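Nokell Residential Services – Linen and Bedding Support
Ticket 184: Fitted sheet, sage green, will not lie flat
Status: Resolved, monitoring
Opened: Aug 13, 2023

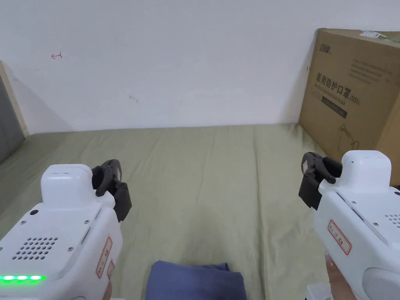 1. Summary of the report

The resident of Room 53 reports that the sage-green sheet on the bed remains creased after making up, and that the wrinkles return after smoothing by hand. The room is also used for folding clean items, and the resident asks whether the creases affect how folded cloths should be laid out on the bed. A further question concerns the storage of a large cardboard box, marked in Chinese as medical protective masks (N95), at the wall end of the bed.

2. Item details

Sheet: Galodia range, fitted, green. Issued in May.
Mattress: Noltier, standard depth.
Other items noted: one navy-blue cloth, folded, on the sheet.

3. Initial assessment

The creasing is soft and runs across the surface. It was classed as minor. No fault code applies to appearance alone, but a sheet of the wrong depth will ride up at the corners and should be exchanged, so the ticket was kept open for checks.

4. Checks carried out

4.1 Size label. The label was compared with the issue list. The sheet matches the mattress. No exchange needed.

4.2 Corners. All corners were lifted and refitted, starting at the wall side. One corner on the wall side had been seated on top of the mattress edge and was pulling the fabric diagonally. Refitted under the edge.

4.3 Laundry record. The load in question, reference 186, was left in the dryer for 11 hours after the end of the cycle. Creases set in this way do not come out by smoothing.

4.4 Mattress cover. Removed, shaken out and replaced. No change to the sheet.

5. Action taken

The sheet was removed, rewashed on the usual programme and taken out of the dryer while slightly damp. It was fitted to the bed straight away. The laundry room has been reminded that Galodia sheets are to be unloaded promptly. A spare from Fabbri was offered and declined – the resident prefers the present colour.

6. Reply to the resident's further questions

Folding on the bed is permitted. Small cloths may be folded on a creased sheet without difficulty, but larger items should wait until the surface has been pulled tight. Finished piles should be moved to the shelf before the bed is next stripped.

The box may stay against the wall provided that it does not rest on the bedding when the sheet is changed. Please move it first – the wall-side corners cannot be fitted properly around it.

7. Outcome

Creasing much reduced at the second visit. A faint line remains towards the middle and is expected to ease with use. The ticket will close after the next linen change unless the resident replies. If the corner lifts again, please quote ticket 184 and do not open a new request.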